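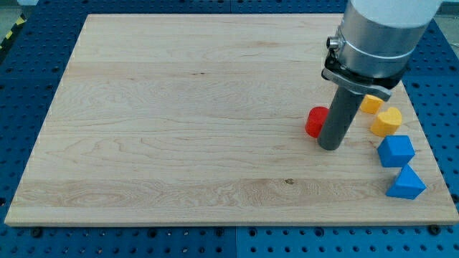 Page last changed: Friday, 16:40

Pushing planner, notes for the Ovside cell

Continued with the contact estimate. The tip stays so near to the red cylinder that the segmentation often gives one blob for both, and then the planner believes the cylinder is longer than it is. I now project the rod model into the image and remove those pixels before fitting. With this the cylinder pose jumps less, but the side behind the rod is still a guess.

Planner settings for today: 4000 samples per step, horizon 5, replan after every 2 cm of push. Lilora runs slower with the heart in the scene, its mesh has too many faces. I replaced it by a convex hull – wrong in the notch between the lobes, so please do not plan pushes into the notch until I fix this.

The knot in the board was detected as an object again. I raised the height threshold to 3 mm. The wood grain gives no more false detections at this value.

Open points:
- friction value for the board is still the one from the Balia config, must be measured on this wood
- the triangular prism: yaw flips between two solutions, check the symmetry table
- Vávra logger drops the force data when the planner thread is busy
- in May we changed the tool offset, old logs need the old file

Next I try to push the red cylinder to the left, where the board is free.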